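Skiser Community Help > Small arms and grippers > Setup and calibration

Wrist camera and gripper disagree after changing the fingers
Posted by tveit_bench, February 7, 2020

Hi all! I've just put new fingers on my arm and I'm thrilled with the grip, but now every pick lands short. The old fingers were a bit stubbier. I ran the hand-eye routine again, 19 poses, and the arm still closes in front of whatever I send it to. Home position is fine and the joints read the same as before. Is there a setting I've missed, or do I need to start from scratch?

Chiến Lã
Lovely problem, and you're closer than you think! The hand-eye routine only tells the arm where the camera sits. It knows nothing about the fingers, so your tool length is still the old one. Measure from the flange face to the fingertips with the gripper closed, and type that into the tool page. Mine went in as 563 on the Clirnura controller, which wants tenths of a millimetre (I put it in as whole millimetres the first time and had a very exciting few seconds).
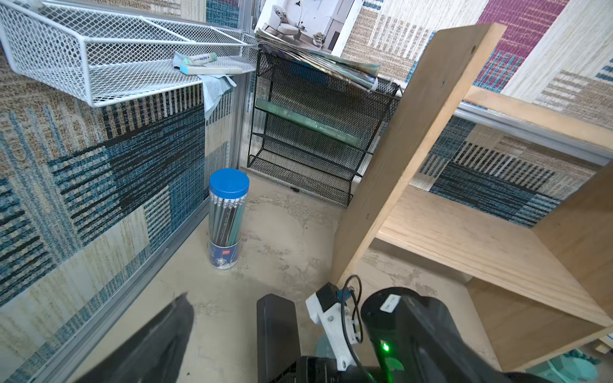
Once the length is in, check it on one upright object before you go near anything fiddly. Pick something with a clean edge standing clear on the floor – the clear pencil container with the blue lid is ideal, and far kinder than the wire rack behind it, where a finger can catch in the mesh. Come down slowly with speed at 19 per cent or less, stop just above the lid and look at the gap from the side. Then do it again from a different wrist angle. If the error swings round with the wrist, your camera mount has moved. If it stays the same, it's the tool length. Do check the mount screws too, because printed plastic gives a little after a finger swap and it's such a quick thing to put right!

pomitent_fan
had same thing. turned it off and on and it was ok after. maybe update firmware, mine is on 1465

oldgripperhand
Chiến Lã is right about the tool page. I'd add the cable – after any work on the wrist, leave enough loop that it doesn't pull on the sensor when the last joint turns all the way over. Mine was tugging the mount out of line only at one end of the travel, and I ran 100 test picks before I spotted it. Great fun once it's sorted, though. Save the old tool under its own name before you overwrite it, so you can swap the stubby fingers back in without measuring again.

2 people found this helpful. Reply or follow this thread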